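Print this message | E-mail this message to a friend | 3 shares

Re: [grip-list] Which hand-held for soft stuff?
From: Nabila Tahiri
Date: Saturday, March 27, 2021

Naima Kamel wrote:

> We have budget for one hand-held gripper and two opinions about which.
> The Pollel is cheaper and everyone on my floor says it's fine. The Utis
> costs more and everyone on my floor says it's fine. Has anybody used
> both on cloth and toys and other things that don't hold their shape?
> I don't need a paper. I need somebody to tell me what will annoy me.
>
> Also, is it worth paying for the Wan controller, or can I keep limping
> along on what we have?

Naima,

What will annoy you is a subject I feel qualified on. I've had both since January and have put each one through the same chore, which is packing and unpacking a box of household odds and ends. 40 runs with the Pollel, 40 with the Utis, same table, same box, me on the handle every time. My forearm has views on this but it can write its own message.

I've kept the rules simple. One item at a time, no poking with the free hand, and if a thing gets dropped outside the box the run is over. Going in order:

1. Stiff things. No contest worth reporting. A small shoe is easy for either one as long as you come at it from the side. From above, the Pollel tends to pinch the very edge and then think better of it halfway up. The Utis closes a bit slower and I've come to like that, the way you like a bus driver who brakes early.

2. Plush. Both grippers will pick up a stuffed toy by whatever sticks out, so a toy with leaves or ears makes any gripper look brilliant. Try for the body instead. The Pollel jaws are narrow and sink in, and then you can't tell from the handle whether you have the toy or a fistful of the toy's personality. I got 7 bad grabs out of the Pollel this way before I started opening wider on the approach.

3. Cloth, folded or draped. My advice is to ignore whatever is on top and practice on the layer under it. Thin printed cotton wants to come up with its neighbor, knits catch on the jaw tips, and ruffles are a small punishment all their own. Come in with both jaws pointing straight down at a fold, close gently, lift an inch, stop, look. If two things are coming up, put them both back. I never learned to shake one loose without losing the other.
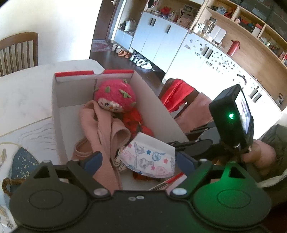

4. The camera. Mine sits on an arm above the gripper and I would not go back to a bare handle. Having the little screen facing me has saved a lot of runs where I'd wandered off the box without noticing. The price is weight. By the end of a long session the whole thing wants to tip away from you, and you start correcting with your wrist, and then all your late runs look different from your early ones. I now stop at half an hour. Check the mount screws before each session too — I didn't, once, and got a whole morning of footage that slowly tilts like a sinking ship.

5. The controller. You asked about the Wan. It's good. It's also 56 pages of manual, and the page you want is the one that says "see previous section." If you're only logging jaw opening and video, keep limping. If you plan to replay any of this on an arm, buy it, and clear your week.

So, which one? For cloth I'd get the Utis. For everything else I'd get the Pollel and spend the difference on spare jaw tips, which you will go through. If your floor is doing mostly laundry-type tasks you already have your answer. I can lend you the Pollel for a week if you can stand my tape marks all over it.

I haven't touched the Starutent, before anybody asks. They keep promising me a loaner and I keep believing them.

Nabila

--
Reply to list | Reply to sender | Print this message

Comments (3)

padfoot_lab: Agree on slow jaws for knits. We put a dab of silicone on the tips and it helped a lot, until it peeled off inside a sock.

Naima Kamel: Thank you, this is what I wanted. Yes please to the loan, tape marks and all. Did you change the grip force between the toy and the cloth or leave it alone?

Nabila Tahiri: Left it alone on the Utis. On the Pollel I backed it off one notch for cloth and forgot to put it back twice, so treat my last few shoes with suspicion.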